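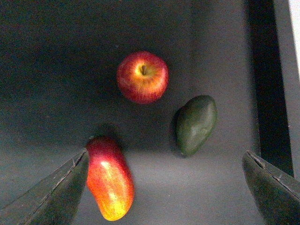
*Wrist view, three fruits in the bin, mango first.*

**Fruit pick demos by hand or by remote – mine keep coming out jerky**

Posted by **gamwood_garage**, Saturday, April 21, 2018

Hi all! I'm trying to teach my arm to pick fruit out of a dark bin and put it on a tray, and I'd love some advice from people who have done a lot more demonstrating than I have. So far I've recorded 181 demos, all by remote control with a little handheld controller (the Nirno one with the two thumb sticks), and I watch the wrist view on a laptop while I drive. Each demo is one fruit: come down from above, close on it, lift, move over to the tray, let go, back to the start.

The trouble is that my demos are ugly. I come down okay, then I get close to the fruit and start making lots of tiny corrections, left, right, a bit down, a bit left again, and the arm has learned to do exactly that. When it runs on its own it gets to the fruit and sort of dithers over it. Sometimes it closes on nothing. The mango is the worst, because it's long and it matters which way the fingers are turned, and I never know when to do the twist. If it's lying near one finger I also tend to bump it and chase it around the bin.

My brother-in-law says I should forget the controller, put the arm in its floppy mode and just move it with my hands. I tried that for 13 demos and the motion was way smoother, but then my sleeve and half my forearm were in the recording and I got worried the thing would learn that fruit gets picked up when a plaid shirt shows up (I'm only half kidding).

So do I switch to moving it by hand, or stick with remote and get better at it? And should I throw out the ugly ones? It took me most of two weekends to get this many and I'd hate to start over. Thanks!

---

**Reet Eglītis**

Stick with remote, but change how you drive. I had this same dithering with a Zariņš arm and it took me way too long to see that it was coming straight out of my thumbs.

What fixed it for me was splitting the move in two. Up high, well clear of everything, I do all my lining up: get over the fruit, turn the wrist so the fingers will close across the short side, and stop. Then I go down in one go and close. If I'm off, I don't fiddle at the bottom. I come back up to the high spot, line up again and go down again. It feels slow and a little silly the first evening, but the recordings get much cleaner, and as a bonus the arm learns what to do after a miss – go back up and have another try.

For the mango, do the twist at the high spot every single time. Even when you think you could sneak it in on the way down. If you sometimes twist early and sometimes late, the arm ends up somewhere in the middle, and that's probably where some of your closing on nothing comes from. The apple is forgiving because you can grab it from pretty much any side, so I'd pick a habit there too and keep to it (I always keep the wrist square to the bin with round things).

A few other things that helped:

- Turn the stick speed down. Mine was at the factory setting and that was much too fast for close work.
- Drive from the wrist view only. If you peek over the laptop at the real bin, you're using something the arm can't see, and it will never work out why you moved when you did.
- When the fruit is close to a wall, do more of those. Everybody records the easy spots in the middle.
- Don't pause with the fingers around the fruit. I used to sit there admiring it, and then the arm would sit there too.

About the ugly ones: I'd watch them back and sort them. The ones where you missed, recovered and got the fruit, keep. The ones where you chased the mango all over, toss. You'll be sad for ten minutes. Out of my first 3,144 I tossed plenty, and the arm got better the same night.

---

**bonine_bob**

just get more demos. I didn't see anything good until 3,000 or so went in and after that it was fine. don't overthink it

---

**Siiri Avotiņš**

I'd go along with most of what Reet wrote, but let me say a word for moving it by hand, which I still use for some jobs.

It's great for finding out what a good move feels like. Before I drive a new task by remote I put the arm in floppy mode and do it by hand a few times, with no recording at all. You notice things you don't notice on a controller, like how far the wrist wants to turn before the elbow gets in the way, or that there's an easier path out of the bin than the one you've been using. Then I pick up the controller and copy that. My remote demos got smoother just from this.

If you do want to record by hand, hold the arm from behind and well up from the gripper, so you stay out of the wrist view. Or do it in two passes: guide it by hand once, have the arm replay the motion with you standing back, and keep the recording from the replay. You do have to put the fruit back exactly where it was before the replay. I stuck little bits of tape outside the bin to help me line things up, and it was still fussy with anything that rolls.

One small disagreement with Reet. I wouldn't toss every mango chase. If the fruit got bumped once and you calmly went back up and got it, that's a useful thing to have in there. It's the frantic ones that hurt.

Oh, and I can't agree with just piling on more. I did that last July and ended up with a big heap of the same bad habit. Do thirty careful ones, train, see where it goes wrong, and do your next batch on that.

---

**gamwood_garage**

Thank you both (and Bob)! I turned the stick speed way down tonight and did a short batch with the stop up high. My thumbs want to fiddle at the bottom so badly. Sorting the old ones tomorrow, and I'll try the hand-guided practice on the mango before I record any more of those.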